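第4章 居間の片づけをまかせてみる

ここまでの章で、オドネス（Odness）本体の組み立てと充電台Bhatの設置は済んでいるものとして進めます。まだの方は第2章に戻って、Bhatのランプが緑に点灯するところまで確かめてからお越しください。急がなくて大丈夫です。お茶でも飲みながら、ゆっくり読んでいただければと思います。

この章を書いているのはFlaltachの取扱説明書係、Anitha Thomasです。前の版までは一ページ半しかない、ずいぶんそっけない章でした。ところがいただくお便りの大半が「で、結局うちの片づけはしてくれるんですか」というお尋ねでしたので、2020年2月23日の改訂で思いきって書き直すことにしました。長くなりましたが、その分、できることもできないことも隠さずに書いたつもりです。

4.1 はじめにお伝えしておきたいこと

機械に家事ができるか、という問いには、どの家事のどの部分か、というところまで細かくしてからでないとお答えのしようがありません。床の掃除機がけでしたら、もう長いこと機械がやってくれています。食器洗いも洗濯も、入れるところと出すところを人がやれば、まんなかは機械の仕事です。残っているのがその「入れる」と「出す」で、つまみ上げる、運ぶ、放す、という手の仕事です。オドネスはそこを少しだけ受け持とうとしている機械だと思ってください。

少しだけ、と書いたのには訳がありまして、試験担当のNithin Annamalaiに原稿を見せたところ、「少しだけ、を太字にしてほしい」と返ってきました。太字は使いませんでしたが、気持ちはわかります。展示会などで動いているところをご覧になった方は、どうしても期待がふくらんでしまいますから。

現在の版で受け持てるのは、次のような仕事です。

・テーブルやベッドなど、平らなところに置かれた軽いものをつかんで、ごみ箱か「あずかり箱」のどちらかに入れる
・倒れた紙コップのような、形がおおむね保たれているものを拾う
・丸めたポリ袋を拾う（条件つき。4.4をお読みください）

まだおまかせいただけないのは、次のような仕事です。

・液体の入った容器を持ち上げること
・衣類や毛布をたたむこと
・袋の口を結ぶこと、ほどくこと
・ごみの分別の最終的な判断
・床と家具のすき間に入り込んだものを取ること

毛布については、たたむ機能のご要望をたいへんたくさんいただいています。私どもも欲しいです。私など、自分の家でいちばん欲しいのがそれです。けれども今のところ、たたもうとして丸めてしまう段階におりますので、もうしばらくお待ちください。

4.2 部屋の準備

1. 通り道の幅を測ります。いちばん狭いところで900 mm必要です。テーブルと壁のあいだ、ベッドとテーブルのあいだが狭くなりがちですので、そこを先に測ってください。

2. 通り道の床に電源コードが這っていたら、壁際に寄せるか、コードカバーをかけます。

3. Bhatを壁のコンセントにつなぎます。電源は交流100 Vです。延長コードはお使いにならないでください。

4. カーテンを引くか、ブラインドを半分おろします。晴れた日の窓の前では、カメラがまぶしさに負けて、テーブルの上のものが見えなくなることがあります。夕方なら開けたままで構いません。

5. ごみ箱を置く場所を決めます。口が上を向いていて、ふたがなく、ふちがはっきりした色のものが向いています。

6. あずかり箱を置きます。浅くて口の広い箱なら何でも結構です。お菓子の空き箱で始められた方もいらっしゃいます。

注記　ごみ箱は床に置いても、台の上に置いても使えます。ただし途中で場所を変えたら、4.3の登録をもう一度行ってください。うっかり動かしたまま始めますと、オドネスは前の場所まで律儀に運んで、そこで手を開きます。

注意　割れもの、花瓶、薬、電池、小銭、指輪などの装身具は、作業の範囲から先に片づけておいてください。小さくて暗い色のものは食べこぼしと見分けがつきにくく、ごみと判断されるおそれがあります。

4.3 ごみ箱の登録

1. 本体の電源を入れ、腕がゆっくり持ち上がって止まるのを待ちます。

2. 操作盤の「教える」を押します。

3. 「入れ先」を選び、つづけて「ごみ箱」を選びます。

4. 本体の取っ手を持って、腕先をごみ箱の口の真上まで導きます。力はいりません。腕のほうがついてきますので、小さなお子さんの手を引くくらいの気持ちでどうぞ。

5. 腕先が口の真ん中に来たら、「ここ」を押します。短い音が鳴ります。

6. 腕先を一度よけて、別の方向からもう一度、同じように真上まで導き、「ここ」を押します。

7. あずかり箱についても、手順3から6までを繰り返します。

注記　二回教えるのは面倒に思われるかもしれません。ここを一回で済ませますと、ふちに当たってごみが外に落ちることが増えますので、どうかお付き合いください。

注記　ごみ箱の中がいっぱいに近いと、入れたはずのものが盛り上がって、またこぼれます。始める前に中身をあけておきましょう。オドネスは今の版では、ごみ箱がいっぱいかどうかを自分では判断できません。内側の黒いごみ箱では、私たちの目でも底のほうはよく見えないものですから、カメラにはなおさら難しいのです。

4.4 つかみ方を教える

いよいよ手の仕事です。ここがいちばん楽しく、いちばん思いどおりにならないところでもあります。最初の日は三十分もやれば十分で、残りは翌日にまわしたほうがうまくいくように思います。

1. 平らな場所に、つかませたいものを一つだけ置きます。最初は紙コップがおすすめです。

2. 「教える」から「つかむ」を選びます。

3. 腕先を、ものの真上に導きます。二本の指のあいだに、ものがおさまる向きにしてください。

4. 「閉じる」を押します。指が軽く触れたところで一度止まります。

5. よければもう一度「閉じる」を押します。指が閉じきり、しっかりつかみます。

6. 腕先を少し持ち上げて、落ちないことを確かめてから、登録した入れ先まで導きます。

7. 「放す」を押します。

8. 同じものを、向きや場所を変えて置き直し、手順3から7までを9回繰り返します。

ポリ袋をつかませるときは、次のことに気をつけてください。

・袋は先に軽く丸めておきます。広がったままでは、指のあいだをすり抜けてしまいます。
・袋どうしを離して置きます。重なっていると、一枚つかんだつもりで二枚ついてくることがあります。
・下が毛布や布団のときは、腕先を下げすぎないようにします。布ごとつまんでしまったら、あわてずに「放す」を押してください。

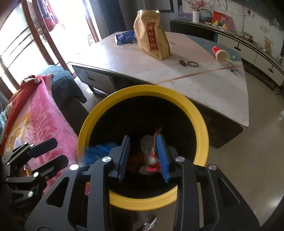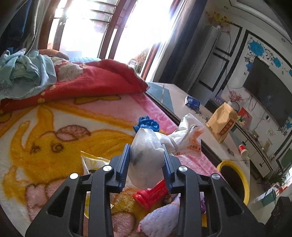

ポリ袋のような薄くてやわらかいものは、機械にまかせても大丈夫ですか。

軽く丸めた空の袋なら、おまかせいただいて構いません。広がった袋や重なった袋は、取り残したり、一度に何枚もつかんだりすることがありますので、まだ人の手で拾うほうが確実です。中身の入った袋は、軽く見えても対象外とお考えください。

4.5 一人で動かしてみる

つかみ方を教え終えたら、本体だけで動かしてみます。初回はかならずそばについていてあげてください。二回目も、できればそうしてください。

1. 作業の範囲を決めます。「範囲」を押し、腕先で四すみを順に示します。テーブルなら天板の角を、ベッドなら、片づけたい部分だけを囲みます。

2. 範囲の中に、触れてほしくないものが残っていないか、もう一度見まわします。飲みかけのお茶など、ついそのままにしがちです。

3. 「始める」を押します。三つ数えるあいだ腕は動きません。そのあいだに後ろへ下がってください。

4. オドネスが最初のものをつかみ、操作盤に「ごみ箱」または「あずかり箱」と表示します。

5. 表示が正しければ何もせずに見守ります。違っていれば「そちらではない」を押します。行き先が入れ替わり、次からはそれを覚えています。

6. 範囲の中に拾えるものがなくなると、腕をたたんでBhatに戻ります。

注意　動いている腕の下に手を入れないでください。落としたものを拾ってあげたくなるお気持ちはよくわかるのですが、先に「止める」を押してからお願いします。

注意　小さなお子さんや動物のいるお部屋では、一人で動かす設定にしないでください。

注意　持ち上げられるのは2000 gまでです。これを超えると腕が途中で止まり、操作盤に「重いです」と出ます。その場合は、ものを両手で支えてから「放す」を押してください。

4.6 迷ったものの扱い

ごみかどうか決めかねたとき、オドネスはあずかり箱に入れることになっています。これは開発のあいだにずいぶん話し合いのあったところで、はじめの試作機は、迷ったらごみ箱に入れていました。そのほうがお部屋は早くきれいになります。ただ、Nithinが机の上に置いていた手書きの配線図を、丸まっていたというだけの理由で捨てられてしまいまして、翌週には今の決まりになりました。

たとえば、封を切ったお菓子の袋はどうでしょう。中身がまだ残っていて、あとで食べるつもりかもしれません。見ただけで決められるものではありませんし、家族のあいだでも意見の分かれるところだと思います。ですから、あずかり箱の中身は一日に一度、ご家族のどなたかが見てあげてください。

1. あずかり箱を引き出します。

2. ごみだったものは、操作盤の「ごみでした」を押してから捨てます。

3. 取っておくものは「大事でした」を押してから、もとの場所に戻します。

4. どちらとも言えないものは、何も押さずに取り出して構いません。

二週間ほど続けると、あずかり箱に入るものは減ってくるはずです。減らないお宅もあります。おもちゃや充電器がしょっちゅう行き来するお部屋では、なかなか減りません。それは故障ではありませんので、ご心配なく。

4.7 うまくいかないとき

つかんだものを途中で落とす
指の内側のパッドを、固くしぼった布で拭いてください。お菓子の油がつくと、とたんにすべりやすくなります。拭いても落とすときは、4.4の手順8をもう一度行います。

ごみ箱のふちに当たる
ごみ箱が動いていませんか。掃除のあとに少しずれた、というのがいちばん多い原因です。登録をやり直してください。

同じものを何度もつかみ直す
透けるもの、光るものでよく起こります。照明をつけるか、反対に窓からの光をさえぎってみてください。三度つかみ直しても取れないときは、あきらめて次に移るようになっています。取り残したものは、お手数ですが手で拾ってください。

テーブルの模様をつかもうとする
線や色の切り替わりを、細いひもか何かと思い込んでいるようです。操作盤の「何もない」を押しながら、腕先で模様の上をゆっくりなぞってください。毛布の柄でも同じ方法が使えます。柄の大きい毛布では、日を改めてもう一度なぞることをおすすめします。

時間がかかりすぎる
これについては、正直に申し上げて、ほとんどの場合は人のほうが早いです。散らかったテーブルを一つ片づけるのに、慣れた方なら二、三分のところ、オドネスはその何倍もかけます。お使いの方の多くは、買い物に出る前や寝る前に範囲だけ決めておいて、かかる時間のことは気にしないようにしていらっしゃるそうです（一人で動かすときの注意は4.5をお守りください）。腰をかがめるのがおつらい方からは、遅くてもありがたいというお手紙をいただいたこともあり、係の壁に貼ってあります。

4.8 お手入れと次の更新

・指のパッドは、使った日ごとに乾いた布で拭きます。
・カメラの窓は、眼鏡拭きのようなやわらかい布で拭きます。洗剤は使わないでください。
・指のつけ根の関節に糸くずや髪の毛がからんでいたら、電源を切ってからピンセットで取り除きます。
・油をさす必要はありません。

次の更新は九月を予定しています。重なった袋を一枚ずつ取る動きと、ごみ箱がいっぱいかどうかを見る機能を、今、Nurksteadの試験室で一生懸命ためしているところです。うまくいったものだけを入れますので、どちらかが先送りになることもあるかもしれません。更新の前に4.3で登録した入れ先を控えておく必要はなく、そのまま引き継がれます。

お困りのときは、操作盤の「たずねる」を押していただくと、Nurksteadの窓口につながります。その際、Bhatの裏側に貼ってある番号をお手元にご用意ください。台を壁にぴったりつけていると見えない位置ですので、この章を閉じる前に、巻末の控え欄に書き写しておかれると安心です。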